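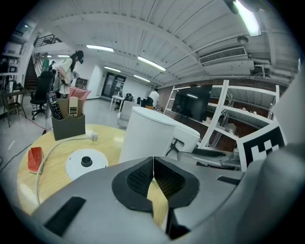
# The small round table: speaker notes

Friday, August 30, 2019. Talk for the Tellden home organizing evening. 24 minutes, then questions.

**Opening (keep it short)**

- Say hello, thank Kusness for the room and the coffee.
- Topic tonight is the small shared table. Every living room and break room has one. It collects things.
- Ask for a show of hands: who has looked for a remote this week?

**Part 1. What lands on the table**

- Slide 2. Leave it up while people look.
- Talk about the open organizer box first. Dark gray, no lid, kept near the back of the table. Two remotes in it, one black and one beige. The beige one stands upright, so you can grab it without digging.
- Open top matters. Lids get left off anyway, and then the lid is one more thing on the table.
- Point to the pink item at the back of the box. Ask the room what is in their own box that isn't a remote. Wait for answers. Last time we got nail files, a tape measure and a great many dead batteries.
- The red wedge, the one like a slice of watermelon. Every table has a piece like this. Decide if it lives there. If it does, give it a spot. If it doesn't, it goes in the basket at the end of the day.

**Part 2. Cables**

- The white cable loops over the tabletop and around the white disk. Spend a few minutes on this.
- A loop on the surface takes up more room than the thing it belongs to. It also catches on cups.
- Options, cheapest first: a twist tie, a stick-on clip under the edge, a Tondex sleeve. Pass the sleeve around.
- Leave the plug end where you can reach it. People tape it down too well and then buy a second cable.
- Round tables are harder than square ones. There is no corner to run a cable down. Use a table leg.

**Part 3. Tall things**

- White cylinder to the right of the box. Tall and flat items side by side work fine if the tall one isn't in front.
- General rule: low in front, tall in back, remotes where a seated person can reach them.
- Skip the bit about lamps if we started late.

**Part 4. Use the shelves**

- White metal shelving against the brick-colored wall. Open tiers, so you see what you have.
- The monitor sits on a shelf, and the table stays free for other things. Same idea works for a speaker or a router.
- The bottle on the upper shelf: fine for now, but drinks need a home too. Suggest a tray.
- Mention that the Lahtinen handout has shelf depths on the back page. Measure the screen stand before buying anything.

**Exercise**

- Pairs, 9 minutes. Each person draws their own table from memory and marks what they would move.
- Walk around. Don't correct the drawings.
- Bring everyone back and take a couple of examples.

**Close**

- Homework: one box, one cable, one shelf. Do them on different days if you like.
- Next session is in November, on hallways. Sign-up sheet is by the door.
- Collect the Tondex sleeve before people leave.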